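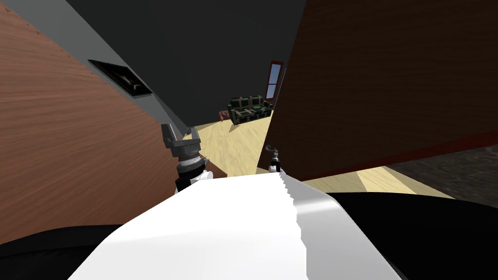
Household Tasks Stream: Progress on Teaching by Remote Control

The Household Tasks stream of the Werix programme has completed its first full round of remotely guided demonstrations in simulation. Members who attended the April briefing will recall that the stream was set up to study how a two-armed robot can learn ordinary jobs in the home by following the movements of a human operator. The round closed with 1674 demonstrations accepted into the shared library. A further 177 were set aside for review and will be re-examined before the next release.

All work in this round was carried out in the Holanda rooms, a set of simulated living spaces furnished with sofas, small chairs, tall wooden furniture and timber floors. The operator sits at a desk in the Bitwood laboratory and holds one hand controller for each of the robot's arms. Movements of the controllers are passed to the grippers, and the operator sees the room from the robot's own position, with its white body and both arms in the near view. Each demonstration is recorded from the first movement of the arms until the operator releases the trigger.

The stream has 6 tasks at present: opening a cabinet door, closing a drawer, moving a cushion, picking up an item from the floor, setting an item on a ledge, and passing an item from one gripper to the other. Operators are asked to perform each task at a steady pace and to avoid pausing in mid-reach. Long pauses have been found to carry over into the learned behaviour, where the robot stops for no useful purpose.

Work close to large furniture remains the most demanding part of the programme. When the robot stands between two tall panels, much of the room is hidden from the operator and one gripper may pass behind the robot's own body. The view may also be steeply tilted, and new operators tend to correct for this with the wrist when the elbow should be moved. The training notes have been revised accordingly. Operators should now bring both grippers into view before beginning a reach, and should withdraw an arm along the path by which it entered.

The practice of guiding an arm directly by hand will continue on the physical equipment. Members of long standing will know that the laboratory has used hand guiding in its teaching since 2008, and it is still the preferred introduction for new students. Demonstrations made by hand are stored separately from those made by remote control, and the two should not be combined without the approval of the stream office.

Nurkico has agreed to extend the loan of its hand controllers for the coming round. Controllers must be signed out at the laboratory desk and returned with their charging leads. Operators who experience discomfort in the neck or eyes should end the session and record the time at which they stopped. Sessions shortened in this way will still be credited in full.

Applications to join the next group of operators are now open to staff and enrolled students. No previous experience with robots is required, although applicants must complete the practice module before they are given access to the Holanda rooms. Forms are available from the stream office until 4 p.m. on the last working day of the month.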